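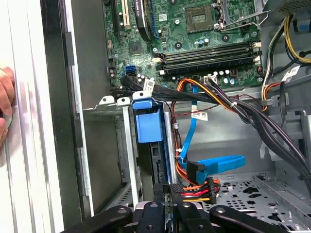
Bench two, mid-morning. Memory slots look empty, blue SATA cable still in.

October, a little after nine at night.

Budget week. I have spent it the way I spend every budget week, moving the same money between the same cells and feeling busy. The sheet is due to Himell by the end of the month and I have been told, in the kindest possible tone, that last year's sheet was "hopeful."

The question is whether we buy a second arm for teardown. Put like that it sounds like a yes or no. In the sheet it takes up 64 rows, and I wrote most of them myself, so I can't even complain about the person who did it.

What I know so far. The arm we have does drives and cables. It does them at its own pace, which is the pace of someone reading the menu out loud. A good person on bench one with a screwdriver will strip a desktop while the arm is still making up its mind about a connector. The arm's answer to this is that it doesn't go to lunch. I have put that in the sheet as "extended hours," and I am already a bit ashamed of it.

The quote from Pleser came in before lunch. Arm, controller, stand, one gripper, and a line called "integration allowance" that has no description and costs more than the stand. I wrote back to ask what it covers. The reply said it covers integration. I have to admire that. Next time Himell asks what my contingency is for, I will say contingency.

The Plirnex quote is cheaper by enough to matter and is missing enough to worry about. No gripper fingers, no spare pads, no cabling from the controller to anything. It's a very good price for an arm that would stand in the corner and look thoughtful. I added the missing parts back one by one and by three in the afternoon the two quotes were close to twins, except that one of them had made me do the work.

Fingers. I want to write this down because I forget it every year. The arm is the part everybody wants to see on the tour, and the fingers are the part that costs me sleep. Desktop cases are full of folded metal and every edge of it wants a bite of the pads. We ordered 58 replacement pads for this year and I thought I was being extravagant. I was asked in the spring whether I was planning to eat them. There are 3 left in the drawer. So for next year, two arms or one, the pads get their own row, and the row gets a real number in it, and I don't shave it down to be liked.

Then there's the other thing, the one I keep typing and deleting. How much of a desktop can the arm really do alone? I stood at bench two this morning for longer than I could justify and watched it go after a SATA connector with power wires fanning out right under it. Orange, red, yellow, all the cheerful colors, all in the way. A person pushes those aside with a knuckle and never knows they did it. And there was a hand on the side of the case the whole time I was looking. I have one operator per arm in the sheet at a quarter of their time. A quarter! I must have written that on a Friday sort of afternoon. I changed it to a half, looked at the total, got up and made tea, came back, and left it at a half.

That half is what hurts. With a quarter of a person the second arm looks like a clever purchase. With half a person it looks like a purchase. If I'm truthful and put in three quarters for the first few months, it looks like a pet.

The case for it, in fairness, because I'll need to say it out loud at some point with a straight face. We have 488 desktops on the pallets at the back, and the lease returns in the new year will bring more of them. Most are the same kind of job over and over: open the side, get the memory out, get the drives out, get the cables free, on to the next. People hate it by the second hour and their wrists hate it by the second week. I can't find people who want to do it all day, and I don't blame the ones who have said so to my face. None of that fits in a cell very well. I have a row called "retention" with a guess in it.

The case against, also in fairness. We could buy two proper benches with better lights, decent power drivers, a cable cutter that cuts, and stools that don't sink. All of that together comes to less than the integration allowance. I priced the stools twice out of pure spite.

Su, which is the planning software we were all moved to in the summer, will not let me enter a maybe. Every item is "committed" or "removed." I tried to park the second arm in a notes field and it turned the note into a forecast and sent it upstairs. I got a message at four asking about my new robot. I said there was no new robot. I was asked why I had forecast one. That took the rest of the hour and I'm not going into it here.

Where I've got to tonight. Ask for the money for fingers, pads and a proper stand for the arm we own, which has been on a borrowed table since it came. Ask for one new bench with lights. Put the second arm in the back half of the year with a note that it depends on the half a person coming down to something smaller, and say how we'd measure it, so it isn't just me squinting at bench two with a mug. Ask Pleser to break open that allowance line. Ask Plirnex whether they have a lease, or whatever they call it when you give it back if it sulks.

Also need to find out what the warranty says about pads. I think it says "consumable" and I think that's the end of it, but I'd like to read the words.

Things for tomorrow: fix row 31, which adds itself to itself. Take the arm out of Su before somebody orders it. Pads. Call about the stools.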